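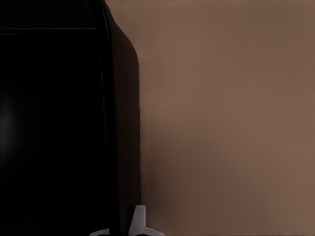
I keep a list of rules for recording robot runs in simulation, and the first one is that a run does not start until the start conditions have been written down. It used to be the fourth rule. I moved it up in October after I lost most of an afternoon to a batch where I could not tell which starting pose I had used. The wrist view is a good place to see the trouble. With a tall glossy black cabinet-like object taking up the left side, a plain brown wall on the right and only the white fingers showing at the bottom, there is very little to tell you where the arm is in the room. No handle, no label, no outlet on the wall. If the pose is not in the log, you will not get it back by looking.

I do this work at home, evenings mostly, on a setup I call Butadari. The scenes are simple household ones and the tasks are pick and place. I have 686 runs saved right now, and I am slowly going back through them to bring them up to the current rules. So far 70 have been thrown out. Most of those were fine as motion but had bad notes, and I have decided that bad notes are enough reason.

Search this blog Search

A few people asked for the rules, so I am putting them up as they stand on Feb 27, 2026. They are for simulated arms. A real arm needs a proper risk assessment and a stop button you can reach, and I am not the person to write that page.

Start conditions. Arm pose, gripper opening, object positions, light settings and random seed, all in one text file with the same name as the run. I used to keep the seed in a separate spreadsheet. Don't do that.

Clearance. The arm keeps a set distance from furniture except where the task calls for contact. I use the same margin for everything, even though a cabinet and a table leg are not the same problem. One number is easier to check. If a run goes inside the margin, it gets marked, and I look at it before it goes anywhere.

Dark and shiny surfaces. These get their own line in the notes. A black gloss panel gives you a faint reflection and maybe a thin highlight down a corner, and a vision model may or may not make sense of that. I don't remove these runs. I tag them so I can pull them out later and see if the results are different.

Naming. Scene, task, run number, in that order, lower case, no spaces. I borrowed this from Nokis, where I worked for a while, and it is the one habit from there I have kept without changes.
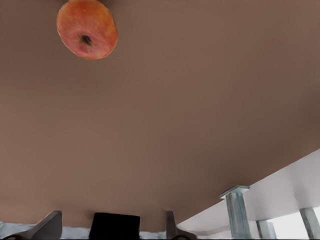

The rule I get the most mail about is the one on odd camera angles. I say keep them. Some people rotate everything so that up is up, and I did that too for my first 26 runs, then had to undo it when the poses no longer matched the pictures. The wrist camera goes where the wrist goes. Sometimes that means an apple sits up at the top of the picture with the fingers down at the bottom, and a flat brown surface between them that tells you almost nothing about distance. You can see white structure and pale legs off to the lower right, and that is some help. I write "inverted view" in the notes and leave the pixels alone.

Related to that: never judge reach from one view. I had a habit of looking at the wrist picture and deciding the object was close enough. Now I check the recorded positions, and I only use the picture to confirm that the object is the right one. It adds 2 minutes to a review.

Failed runs. Keep them, in their own folder, with one line on what went wrong. Write the line the same day. "Missed" is not a good line. "Closed early, fingers short of object" is better.

Review. I go through each batch twice, with at least a night between. The second pass is faster and finds different things -- mostly typing errors in the notes, now and then a run filed under the wrong task.

I sent an earlier version of this list to a small robotics club at Goodwin and they wanted a rule about versions of the simulator. They were right, and I have added it to the start conditions file. I also tried Tastton for keeping the logs but went back to plain text files after a week. It wanted an account for everything.

Next I need to fix the clearance check, which still measures from the palm and ignores the fingers.

4 comments | 11 shares

Contact | Copyright 2026 | Back to top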